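The Slow Potato

7 Sep 2021

The food processor sold at Vermeulen, the kitchen shop on the square in Flerkmont, costs $216 and will reduce a potato to cubes before you've found the lid. I went in to buy one and came out with a peeler. The cooking class upstairs had done the damage: one evening, a small knife, and more potatoes than seemed necessary.

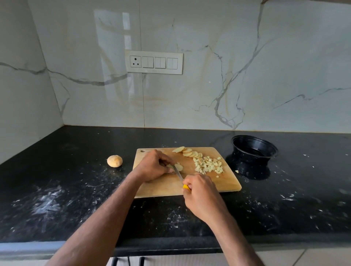 The first lesson is to tuck in your fingertips, advice you will follow faithfully for 3 potatoes and then forget. The second is that a cube begins life as a slice, so a crooked slice has a crooked family. Mine would have suited a geology museum. The class handout called for a half-inch dice, which I took as an opening bid.
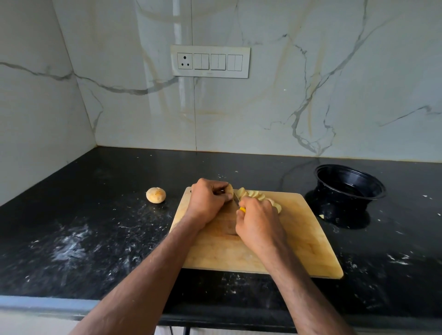
By February I was slicing most nights, and had opinions about thickness. Thin rounds go into the gratin at 200 grams of cream a dish, a figure I got from a café in Buden and have never dared convert. Cubes go into soup, where their shape is between them and the broth. The processor is still in the window. I wave to it on my way to buy onions.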